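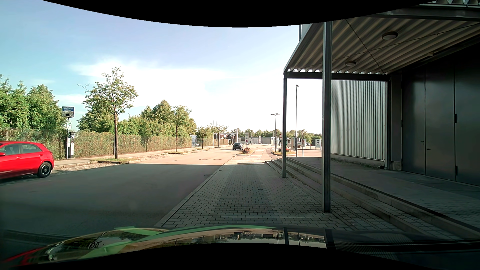 Last updated: July, 16:40

Thread on how we set rules for automated driving on site roads. I write the operating procedures at Huslow and get asked about this a lot, so I'm putting it in one place.

The standards tell you what to prove. They don't tell you what to do about a ramp road next to a building entrance with parking along the other side. That part is left to your own site rules, and most of the work is there.

Rule one for us is shade. Where a road goes from deep shadow into full sun, the car is held to the lower speed until it is clear of the edge. We don't leave it to the planner to decide.

Rule two is signs behind things. A round sign half covered by a canopy post still counts as a sign. If the map says there is one and the camera only gets part of it, the car obeys the map and logs the difference.

It works the other way as well. If the camera reads a sign the map doesn't have, the car takes the stricter of the two. Someone then goes out on foot and checks before the map is changed.

Doors and steps. Any door that opens towards a pavement gets a marked zone in the map, whether or not anyone ever uses it. Heriberto Alvarado wanted to drop the zones for locked doors. We talked it over and kept them, as the map has no idea what is locked.

Reflections. A shiny bonnet mirrors trees, posts and buildings upside down. Mask the bonnet out before detection runs, and check the mask again whenever the camera has been touched. We had a week of ghost posts on the Zeten route from skipping that check.

Planted islands are mapped as solid, full stop. Flowers grow and get cut back, so the outline comes from the kerb and never from the leaves.

Safety drivers. Hands near the wheel the whole time, two hours at most, then swap. The log is filled in by the person who drove, before they leave the car. Sultton do it at the end of the shift and their notes are thinner for it.

Sign-off: a new route needs 100 supervised passes with the same software version. Change the version and the count goes back to zero. People grumble about this one more than any other.

After that we replay about 2,000 stored clips against the new build. Any missed sign goes to a person, however minor it looks.

Leclerc asked if they could use our checklist. Yes, but redo the zones for your own roads. Ours were drawn for our kerbs and our doors.

Next job is the wording for temporary signs, which is still a mess. Will add to this thread when it's done.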